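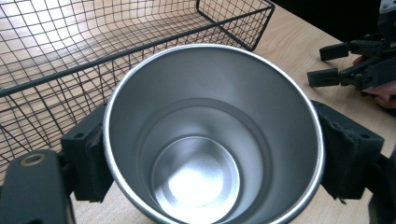
Wrist view, cup held between both fingertips, basket behind, second gripper at upper right.

Hatden manipulation software: progress report to the Bakilana program office
May 28, 2025

Summary for those reading on a phone

The perception work is on schedule. The planner is behind. The tooling is ahead of schedule, mostly as a result of people working on it when they should have been working on the planner. We are within budget and are not asking for money in this report, though we reserve the right to look wistful at the review.

Perception

The last report promised a cup pose estimator that survives contact with stainless steel. We have one, with conditions. The old version fitted a single ellipse to the rim and was pleased with itself whenever it found one. Looked at from above, a metal cup offers several: the rim, the step partway down the inside wall, and the floor. The old version picked whichever was brightest, and with an overhead light that was quite often the wrong one. It would then report, at high confidence, a cup much smaller and deeper than the one in the gripper.

The new version fits all the rings it can find and asks whether they could belong to one object. Glare on the cup floor is masked before fitting. Rims that run out of view are now treated as partial arcs, where previously they were treated as somebody else's problem. We retrained on 2,000 labeled views. The labeling took longer than the training, as it always does, and we have budgeted for that next time instead of expressing surprise.

Wire baskets remain hard. Close to the lens the grid bends, the squares change size, and the table shows through the mesh, so the depth module cannot decide whether it is looking at a basket or at a table with opinions. We currently segment the thick rim bar and infer the rest. This works for placing a cup inside the basket. It doesn't yet work for a basket that has been turned during the task, and we have stopped pretending that one more threshold will fix it.

Control

Grip force is now estimated from finger position and motor current together. The textured pads on the fingertips fray with use, and the controller used to read a worn pad as a slightly thinner cup. There is now a pad offset in the calibration file, re-measured every 300 grasps. The control loop itself is unchanged. It was the one part of the stack no one complained about, and we intend to leave it alone.

Planning

The two-gripper planner, Hirnen, is where the delay sits. Single-gripper plans are fine. Trouble starts when both tools want the space over the cup. The first release solved this by having each gripper wait politely for the other, and they would have gone on doing so until the end of the grant period. The second release gave one of them priority, and it behaved exactly as you would expect of anyone given priority.

The version now in testing reserves volumes of space for short time windows and releases them early if the motion finishes. Handovers complete in simulation. On demonstrations recorded with the hand-held grippers, the planner recovers a sensible order of actions, but its timing at the moment of release is poor – it lets go on the early side. We would like that fixed before anything ceramic is involved.

Tooling

Dareo, our replay viewer, now lines up the wrist views from both grippers on one timeline with the planner's reservations drawn over them. You can scrub to a failure and see what each module believed at that moment, a humbling feature that we recommend to all teams. Exports no longer need a restart. The settings page is still ugly.

Milestones

M1, reflective cup pose: complete.
M2, two-gripper handover: late by 2 weeks. New plan attached to the budget sheet.
M3, basket tracking under motion: started, due in September.
M4, viewer release to partner labs: ready, waiting on the license text.

Risks

The main risk is M2 eating into M3, as the same people do both. If the early-release problem isn't solved by the next check-in, we will freeze the planner at single-gripper tasks and move effort to basket tracking. The fallback is dull and will work.

What we need from the program office

A decision on the license text, and the review slot moved to the afternoon if that is still possible. The build finishes at lunch.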